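Hòa Trình, Giang Vương
19 April 2023

4. Approach Planning in a Single Bin

The planner described in Section 3 assumes that somebody has already told it what a graspable object looks like. In this section we take that assumption away and see how much of the system keeps standing.

4.1 Two heads, one camera

Rarkora runs on the wrist view alone. We had an overhead camera in the first version and removed it in August, after finding that most of our effort went into convincing it and the wrist camera that they were looking at the same bin. The wrist image goes through a shared encoder and then to two small heads. The first, which we call the region head, marks the pixels that belong to an item. The second, the axis head, proposes a closing direction for the fingers at each marked pixel. The planner takes the best pixel and direction, checks that the open fingers clear the walls, and descends.

We trained both heads on 3,000 labeled wrist views. The labeling tool, Dradby, lets the annotator draw a closing direction as a short stroke. It also lets the annotator draw one across bare plastic, a freedom that was used more often than we would like to report. Those strokes were found and dropped before training.

4.2 Why a glossy bin

The earlier test bin, Wuvirau, was matte gray and very kind to us. The region head did well on it, and we were pleased until we noticed that a brightness threshold did nearly as well. The yellow-orange plastic used here is shiny and throws the overhead light straight back at the lens. Glare patches have hard, irregular borders, and to an encoder that has learned to love borders, they look like excellent things to pick up. The molded ridge makes matters worse — it is long, rounded and brightly lit, much like the easier objects in the training set.

We deal with glare in the planner and leave the heads alone. A candidate must stay at the same place in the bin while the wrist moves between 5 views. A real item does. A reflection slides off toward wherever the geometry sends it, and its score falls with it. Fixed features of the bin, such as the ridge, pass this check with full marks, so they are masked with the bin model.

Figure 2 gives wrist views with the two kinds of item that cause the most argument between the heads: a twisted cable with a small black connector, and a round red circuit board.
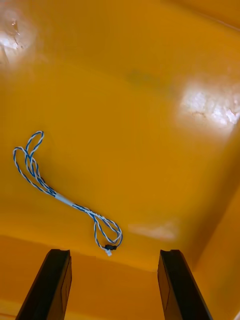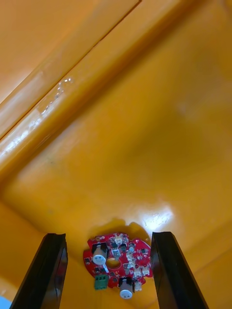 4.3 Cables and boards

For the cable, the region head has little to complain about, but the axis head is asked for one direction and the object offers a different one every few pixels. Loops are the worst. Averaging over a loop gives a direction that is correct for no part of it. We therefore score only short stretches where neighboring directions agree, and let the planner ignore the rest.

The board has the opposite trouble. Its outline is close to round, so nearly any closing direction across it looks fine from above, and the axis head spreads its vote accordingly. The parts standing on the board are less relaxed about the choice. We added a penalty for finger paths that cross a raised part near the rim, using the terminal block and the white connectors as labeled classes.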